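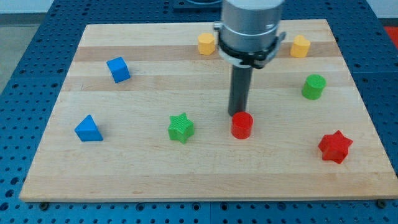

Subject: Re: Maple board – oil it or leave it bare?
From: Lok-yiu Au

Hi Ka-ming, and hello to everyone else who has been following along,

Ka-ming Chien wrote:
> I finished gluing up my first maple board last night, strips from the
> offcut bin at Grindov, and I'm happy with it except for one strip that
> came out a good deal darker than its neighbors. Should I have left it
> out? It's going to be a play board for my niece's shape blocks, so no
> knives. Also, do I oil it, and how fine do I sand first?

Please don't lose any sleep over the dark strip! Maple varies so much from one piece to the next, and I've always liked a board where you can see that. Mine has pale bands and tan bands and one stripe that is noticeably darker than the rest, running right across it, and it's the part I'm fondest of. I-hsuan Yuen once offered to plane me a paler piece to replace it and I said no thank you, very firmly.

As for sanding, I start at 100 and finish at 160, always with the grain, and then wipe the board with a damp cloth, let it dry overnight and go over it once more by hand with the 160. You could go finer, but for something that will have plastic blocks pushed around on it all afternoon I can't see the point. Do ease the edges and corners, though – small wrists rest there.

Oil is more a matter of taste. I left my play board bare for years and it was fine. If you do oil it, put on one thin coat, leave it a good while, and rub off everything that will come off. The tan strips will deepen more than the pale ones, so try it on the back first and see whether you like your dark stripe even darker.

On the blocks, I would go for plain bright colors. A red cylinder or a green star looks lovely against maple, and so does a blue cube. Ngan-ling Yang was asking the same thing last August and ended up with a mixed bag that her grandson still asks for.

Let us know how it turns out, and do tell us what glue you used. I still have 5 clamps of yours in the shed, by the way – I'll bring them to the next get-together.

Warmly,
Lok-yiu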